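Ring notebook, March

Morning, shop open at 7:40

Picking up from the last entry. The practice ring still has the low spot near the Skakano corner (the one by the roller door, we call it that because of the old turnbuckle pad). Pulled the canvas back on that side and took out three boards. The middle one has a split along the grain where it sits over the crossbeam. The other two are fine and went back in after I sanded the edges. Marked the bad one with a C in pencil and leaned it by the saw.

Foam under that corner has packed down a lot. Pressed it by hand against the foam from the center of the ring and the center piece comes back faster, which makes sense given where people take most of their falls when they start out. No, wait, it should be the other way round. Center gets more falls. So either the corner foam is older, or it's from the batch that got damp last year. Check the invoice folder. I think we only bought 13 sheets that time and filled in with what was left over.

Fitriani came by before the first class and ran the ropes with me. Her notes, as she gave them:

Top rope good on three sides. Hard side is slack, she could feel it give on the rebound and had to take an extra step. Middle rope good. Bottom rope rubbing on the Gronska corner bracket, tape worn through on the inside.

I tightened the hard side turnbuckle by four turns and had her run it again. Better. She wanted one more, and then it was too stiff, so I backed it off by half a turn. Left it there. Write the setting on the post this time. Last time I wrote it on tape and the tape went out with the trash.

Bottom rope: cut off the old tape, looked at the cable jacket, a little scuffed but not open. Wrapped it twice. We are nearly out of the wide white tape and the narrow stuff doesn't hold. Order more.

11:15

Microphone under the ring. Jekine wants the bumps louder for the next show but without the boom we got at the last one, where you couldn't hear the announcer over the main event. Tried the mic in two places with Fitriani taking flat back bumps.

Clipped to the center beam: loud, all boom, lots of chain rattle.
On a foam block on the floor, toward the entrance side: drier, you get the slap of the canvas, less rattle.

Going with the floor. Somebody has to put a box over it so it doesn't get kicked when the kids hide stuff under there. Chain rattle is a separate problem. I wrapped the two loose links with old inner tube and that took most of it away.

She stopped after the second set, her neck was tight from the weekend match. Nothing to write up, she says, but I moved her off the afternoon bump drills and onto calling the spots.

1:30

New board cut and in. Same thickness as the old ones as far as the calipers can tell. Walked the corner, no dip. Jumped on it, no dip. The real test is the 220 pounders tonight. Canvas back down, laced on two sides only, I want to get in there again tomorrow without undoing everything.

Canvas itself: stain by the logo is not coming out. Tried the oxygen cleaner, then dish soap. Leave it.

Apron skirts for the Nair show are still wrong. They came 20 inches too short on the long side, so there's a gap at the back. For a hall show with the crowd on all sides that won't work. Options are to sew on a strip from the old black set or to put the gap on the side where the curtain is. I'd sew it. Asked the shop for a price on a remake and haven't heard.

Load for the Nair show, so far:
posts, beams, boards (count them in AND out)
new foam for the corner, if it gets here
ropes on the spool, not coiled by hand
both tool bags
spare turnbuckle
steps – the left one needs a bolt
bell and hammer

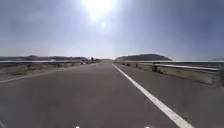
Road out to Nair, right-hand line.

Drive time with the ring truck is longer than the phone says. Plan on leaving at 9 and building by noon, with doors at 6. Fitriani rides with the ropes and tools so that we can start on the corners if the truck is late. Ask the hall whether the side door is wide enough for the long beams, or if we go through the front again.

4:50

Bolt for the steps done. Tape ordered. Invoice folder: no luck, the foam page is missing. Asked Jekine.

Still open: skirts, foam, box for the mic, setting on the post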